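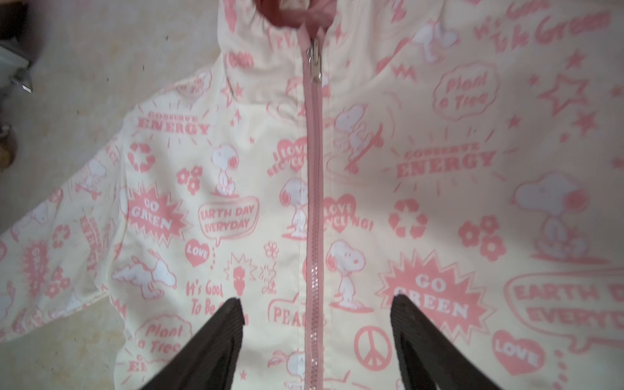 5 Nov 2021

I have become a person who gets excited about thrift stores. I mean properly excited, the kind where I wake up early on a day off and lie there wondering whether the good coats have been put out yet. A year ago I would have told you I didn't have the patience for it, and I didn't! I'd walk in, look at one packed rail, feel tired, and walk out again with a mug.

What changed was the move to Windendale. We're a long way from a mall here, and the nearest big store closed the winter before we arrived, so if you need a sweater this week you either order one and hope or you go to one of the secondhand places on the main road. I needed a sweater that week. I came home with a gray wool one, thick as a blanket, with one small hole under the arm, and I've worn it so much since then that the elbows are getting shiny.

So this is a long post about buying used clothes, mostly because three different people have asked me how I find things and I keep giving them terrible answers over the phone.

First, go often and stay for a short time. I used to think of it as an expedition, a whole afternoon with lunch, and by the second hour I was picking up things I'd never wear just to have something to show for it. Now I stop in for twenty minutes on the way home from the library. Most visits I leave with nothing and feel fine about it. The stock turns over so fast at the bigger shop that it's almost a different place each time (the smaller one, next to the tire place, hardly changes at all, and I've been saying hello to the same green raincoat since spring).

Touch everything. This is my favorite part and it sounds a little odd, but you can walk down a rail with one hand trailing along the sleeves and your fingers will stop on the good stuff before your eyes do. Wool, heavy cotton, real linen, they all feel like something. Thin fabric that's been washed too many times has a slippery, tired feel. I've found two of my best shirts this way, both hung with their backs to me in the wrong section, both looking like nothing much.

Ignore the sizes, or at least don't trust them. I have things in my closet that run from extra small to extra large and all of them fit me. Older clothes were cut differently, things shrink, labels get snipped out. I keep a soft tape measure in my bag and I know three of my own numbers by heart: shoulders, waist, and the length I like a pant leg to be. If there's a fitting room, great. If there isn't, hold the waistband around your neck. It works well enough for me that I've stopped feeling silly doing it in the aisle.

Look in the kids' section and the pajama section, even when you don't need kids' clothes or pajamas. That's where the fun prints end up! Grown-up clothing gets so serious, all that navy, and then you turn a corner and there are dinosaurs and lemons and tiny sailboats. Cartoon stuff goes quickly, so if you see a character you loved when you were small and it's in decent shape, carry it around with you while you think. You can always put it back. I once left a sweatshirt with a moon on it to "think about" and when I came back from the shoe aisle it was walking out the door on somebody else's arm.

Now the checking. I do this at the window and never under the ceiling lights, which hide everything. Collar first, then cuffs, then underarms, then the seat or the knees. Then every button. Then the zipper, all the way down and all the way back up, twice. I can't stress the zipper enough. A missing button is a five-minute job with a needle, and a little hole in a seam is hardly more than that, but a bad zipper on a jacket is a real repair, and the first time I paid for one it cost more than four times what I'd paid for the jacket. What I've learned since is that plenty of "bad" zippers only need a rub with a pencil or a candle stub along the teeth. If it's sticky but the teeth are all there, I'll take the chance. If teeth are missing, or the bottom pin is bent, I hang it back up unless I'm madly in love.

Smell it too. Musty is okay. Perfume is mostly okay. Mothballs will test you, but they do go eventually if you have a porch. Cooking oil I have never once managed to get out, and I've tried things I'm not proud of.

Which brings me to washing, and I have so many opinions about washing now. Everything gets cleaned before it goes in the closet, even if it looks spotless. Cottons and jerseys go in inside out, zipped closed so the teeth don't chew on anything, on cold with a plain unscented powder. I use the Neltorus one because it comes in a cardboard box I can reuse for seeds, and it has done a nice job for me, but I'd guess any simple powder would do the same. Wool gets the sink, cool water, a drop of dish soap, and then the towel roll, where you lay it flat on a big towel and roll it up like a cake and kneel on it. My knees have dried a lot of sweaters this year.

Prints, especially the thick rubbery kind, don't like the dryer. They crack. I air-dry every one of them on the rack by the back door and they stay bright for ages. If a print is already cracking, I lay a thin cloth over it and press it for a few seconds with a warm iron, and sometimes it settles down nicely. Sometimes it doesn't. Test a corner!

For stains, patience beats everything. I soaked a yellowed cotton blouse for 19 hours in warm water with oxygen powder, changed the water, forgot about it overnight, and it came out the color of fresh milk. I ran around the house showing it to people who did not care.

Then pilling. I bought a Drikeck fabric shaver in January and I can't believe I waited so long. It's a small thing with a mesh head, runs on two batteries, sounds like an angry bee, and it took the gray wool sweater back about five years. Go gently around seams and pockets. I went at a cardigan pocket with too much joy and now there's a darn there, in orange, which I've decided I like.

Money, since people always ask. I set myself a budget of $15 a month and I mostly keep to it. I also keep a list in the back of my planner of what I really need, and the list is what saves me, because without it I would own nothing but jackets. Right now it says: black belt, long-sleeved tees, slippers, something to wear to a wedding. Jackets are banned until spring. (I have already broken this once.)

I've also started passing things along, and that has been the nicest surprise of the whole hobby. The Leka, the little café by the river, lets people hang clothes on a rail by the coat hooks. You leave something, you take something, and there's no sign-up. In October I dropped off a bag of jeans that had stopped fitting and went home with a flannel shirt so soft I slept in it. Last week I saw a girl at the bus stop in my old striped scarf, and it looked so much better on her than it ever did on me. I nearly said something and then thought better of it.

If you're just starting, pick one kind of thing to look for. Only sweaters, or only denim. You'll learn quickly what good ones look like and you won't wear yourself out going through 100 blouses when what you wanted was a coat. And bring cash for the small shop by the tire place, their card reader has been out since summer.

Next time I want to write about mending, because I've been learning to darn from library books and I'm bad at it in a way I find very enjoyable. If you have a favorite darning yarn, please leave it in the comments. I'm using leftover sock yarn and it keeps splitting on me. Also, if anyone around here ends up buying that green raincoat, I would love to know how the pockets are. I've never been able to tell if they're real or just flaps.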